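Prarbridge Women Head Into the Long Weekend on a Roll

What a month for the Prarbridge women's softball team! If you haven't made it out to Escobar Field yet this season, please fix that soon, because the crowd last time was 362 and it sounded like twice that from where I was sitting (behind the dugout, next to a very loud family with cowbells).

The game against Fomach was the one everybody is still talking about. We were down 2 going into the last inning, with the bottom of the order coming up, and I'll admit I had already started folding my blanket. Then Macarena Olmedo fouled off pitch after pitch and finally lined one into the gap in left — two runs in, tie game. Yuzuki Kikuchi bunted her way on, stole second, and came home on a throw that got past the shortstop. Final score 6-5, and the whole bench was on the field before the umpire had his mask off. 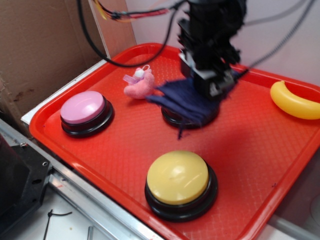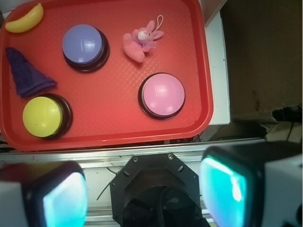
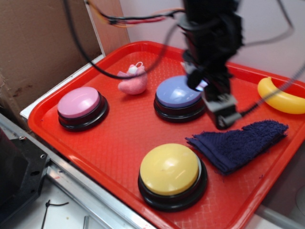
Kikuchi has been on base in every game since April, and she's doing it with a sore wrist. Coach has moved her up to leadoff and I love the change. It gives Olmedo somebody fast to drive in, and it takes some pressure off our younger hitters, who were swinging at everything in the early games. Their patience at the plate is so much better now!

Pitching is still a little thin. We have a doubleheader at Drustolov coming up, and their lineup can hit, so look for everybody in the bullpen to get some work. First pitch is at 1 p.m. and the second game starts 30 minutes after the first one ends. Parking over there fills up early, so carpool if you can.

Attendance for our three home games so far is 963, which beats all of last season. Let's keep it going! Youth clinic spots are open too, for ages 8 to 12, and we have room for 100 kids this summer. Bring a glove and a water bottle. Bats and helmets are provided, and sign-up sheets are at the snack stand through the end of June.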